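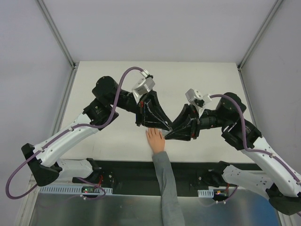 A plain off-white worktable top, the color I keep going back and forth on

Thread: White top or wood top for a hobby table?
Board: Rooms & Furniture

plumjam_peg
Hello everybody, I've been reading along here for ages and finally have a question of my own, so please bear with me because I do go on a bit. My youngest moved out in September and I have been given (by myself, I didn't ask anyone) the back bedroom for my paper and card things. I make greeting cards mostly, some bookbinding, and in the winter I do jigsaws. For years I've done all of it at the kitchen table with one ear out for somebody wanting their supper.

Now I need a proper table and I can't settle on the top. I love the look of plain off-white, like the photo, very calm and clean. But my sister has a white kitchen counter and she says she spends her life wiping it. The other choice is a honey colored wood top from Goodwin, the secondhand place on our main road, which is lovely and has a few dents already so I wouldn't cry over the first one. My budget is 300 dollars for the whole thing, legs included. What would you do? The room faces north and gets a bit gloomy by the afternoon, if that matters.

oldthimble
Oh, it matters a great deal! North light is beautiful but there's never enough of it, and a pale top will throw back every bit you've got. I swapped a dark oak table for a white one in my sewing room and my husband came in and asked if I'd bought a new lamp. I hadn't, it was the table. Go white, and put the change toward a nice chair, your back will thank you.

Hemi Hapeta
I'm going to be the grump and vote the other way, sorry Thimble. I did model trains on a white top for years and white card on a white table is a misery. You put down a trimmed piece and it's gone. You mention greeting cards, so I'm guessing a lot of white and cream stock? On wood you'd see every scrap. I also got headaches with the lamp on in the evening. It was a shiny top, I'll admit that, and a matte one might have treated me better.

Have you got a cutting mat? If the answer is yes then the color matters less than I'm making out.

plumjam_peg
Hemi, that's a very good point and I had not thought of it at all. Yes, lots of cream stock. I do have a mat, a green one, but it's small, and I tend to spread out around it like a picnic. When I'm doing a batch of Christmas cards I have folded ones drying at one end and envelopes at the other and the cat wherever she likes.

The white ones I've looked at were all quite shiny, now you say it. I'll go back and look for matte.

dottie_on_the_hill
Jumping in to say the cat will settle this for you. We have a black and white cat and there isn't a table color made that doesn't show half of her.

On the wiping question: my white table doesn't get dirtier than my brown one, it just tells me about it sooner. I got used to that and now I quite like knowing. What does leave a mark is ink from rubber stamps, especially the reds. I keep an old plastic placemat under anything inky. My neighbor swears by toothpaste for getting it off and I would beg you not to, it took the finish right off a corner of hers and the corner has been grubby ever since.

oldthimble
Hemi, were you using one lamp straight overhead? I had glare too until I moved mine to the side, to the left as I'm right-handed. I do think people blame the table for what the lamp is up to. I'm not saying your headaches weren't real, mind.

Hemi Hapeta
They were real enough that my wife banned me from the thing after supper. But yes, one lamp, overhead, a big old office fitting I got for nothing. I'll give you half a point.

I still say wood. A wood top can be sanded when it gets tired. You get a good deep gouge in a white coated top and you own that gouge forever. And Peg has practically told us she loves the Goodwin one, she just hasn't noticed yet. "Lovely and has a few dents already" is how people talk about a thing they've bought.

raltgate_rosie
Could you have both? Mine is an old pine door on trestles, and when I want a light surface I lay a big sheet of white mounting board over one end. When it's filthy I turn it over, and when that side's filthy it goes in the recycling. The door cost me nothing and the trestles were under 100. Bookbinding glue comes off the board with the board, if you see what I mean.

The thing I'd really want you to think about is depth, more than color. I made mine too deep and I can't reach the back without leaning on whatever's wet. Sit at the kitchen table and stretch your arms out comfortably, elbows a bit bent, and have somebody put down a spoon where your fingers land. Past the spoon is only storage.

dottie_on_the_hill
The spoon test! I'm doing that tonight.

Rosie's idea would work for the jigsaws too. I do mine on a felt board that slides under the sofa, and a puzzle with a lot of sky in it is so much kinder on a dark background. On my white table I was forever tilting my head to find the edges.

oldthimble
I don't agree on the sky! I like a white table for sky. Dark reds and greens too, everything stands up. Perhaps it's my eyes.

plumjam_peg
You are all so kind, I made a cup of tea and read this twice. I did the spoon test with my husband holding the spoon and it came out a lot nearer than I'd have guessed, so the deep one from the Trovero catalog is off the list, and that was more than 100 just for the top.

I rang Goodwin and the wood top is still there. They'll hold it for 3 days. Hemi, I can hear you being pleased with yourself. I'd like to see it by a window first, and I'm taking a piece of cream card and a piece of white card along in my bag to lay on it. Rosie, what thickness is your mounting board? And does it slide about?

Hemi Hapeta
Very pleased. Take a look at the underside as well, and run your hand along the front edge where your wrists will rest.

raltgate_rosie
I just get the thickest the art shop has, I've never asked what it's called. It did slide until I put a few dots of that gray sticky putty on the corners. Press lightly or you'll be scraping it off in the spring like I was.

oldthimble
I remain on the side of white, but I hope it's a beauty, Peg. Do tell us what you decide about the lamp.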